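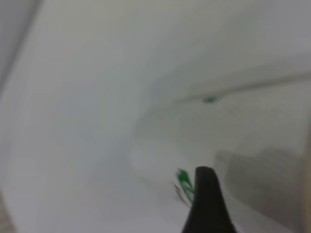
Firley Wrist-View Grasping Kit: Set-up Guide
Section 4. Recording practice grasps and training the first policy

By Thabiso Shezi
February 27, 2020

Print this page | E-mail this page

By now the arm is bolted down, the wrist camera is talking to the computer and you have done the joint check in Section 3. This is the part we like best! You will guide the arm by hand through a set of grasps, let the Relalby trainer learn from them, and then watch the arm have a go by itself using only the wrist view.

The method is simple to state. Every recorded grasp is stored as a run of wrist pictures, each one paired with the movement you made next. The trainer learns to guess the movement from the picture. There is no map of the workspace and no model of the object, so small, soft, awkward things that are a misery to measure (tufts, sprigs, bits of frayed cord) can be used from the first day.

4.1 Before you record

1. Put a pale, smooth-sided basin within reach of the arm. Leave a hand's width between the rim and the arm's base.
2. Open the camera page and check that a fingertip shows in the live view. If it doesn't, go back to Section 3 and tilt the bracket.
3. Turn off automatic exposure. A white basin fools it badly.
4. Choose one small object in a strong colour. Green works very well on white.
5. Set the speed dial to 4.

Note: Don't refocus the camera for every object. The pictures will be soft at close range and streaky when the wrist moves, and the trainer copes with both. In our September trials we took out all the blurred pictures, feeling very pleased with ourselves, and the policy got worse. It had never learned what the last moment before a grasp looks like. Leave them in.

CAUTION: Keep your free hand outside the basin whenever the drive light is on. The finger will close on whatever is between it and its partner.

4.2 Recording

1. Press and hold the guide button on the handle.
2. Bring the gripper in over the rim, then lower it towards the object. Move as you would with your own hand.
3. Pause for a breath when the finger is beside the object.
4. Close the gripper, lift clear of the rim and release the guide button. The run saves by itself.
5. Drop the object back somewhere new. Try the curved part of the wall as well as the flat bottom.
6. Repeat until you have 50 runs.

Note: Misses are welcome. If you miss and then correct yourself, keep going and save the run. These recoveries are worth a great deal, and Sixten Kvam, who wrote the trainer, asks for them at every opportunity.

CAUTION: Do not drag a closed finger along the wall of the basin. It wears the tip and can trip the force limit.

4.3 Training

1. Copy the runs into the folder called "swanepoel". (It is named after the grasp method, and the trainer looks nowhere else.)
2. Start the trainer and leave the other settings alone.
3. Wait for the loss line to flatten. On the supplied computer this takes 6 hours, so it is a good job for overnight.

4.4 First trial

1. Place the object in the basin and bring the arm to its ready position.
2. Keep one hand on the stop button.
3. Press Run.

Our own test used 133 grasps on objects the policy had never been shown. It did best on anything with loose strands, even thin ones lying off to one side, and worst on smooth beads. We were delighted by the first and are still puzzling over the second. If the arm hovers and won't commit, record a few more runs with a longer pause at step 3 of 4.2, then train again.

Comments

steris_lab_bench: Leaving the blurred pictures in fixed it for us. We had been throwing out a good third of every run.

M. in the workshop: Does the basin have to be white? Ours is cream.

Thabiso Shezi: Cream is fine! Just pick an object that stands out against it, and don't swap basins halfway through a set.

potplant: The folder name caught me out for a whole evening. Could it go in bold?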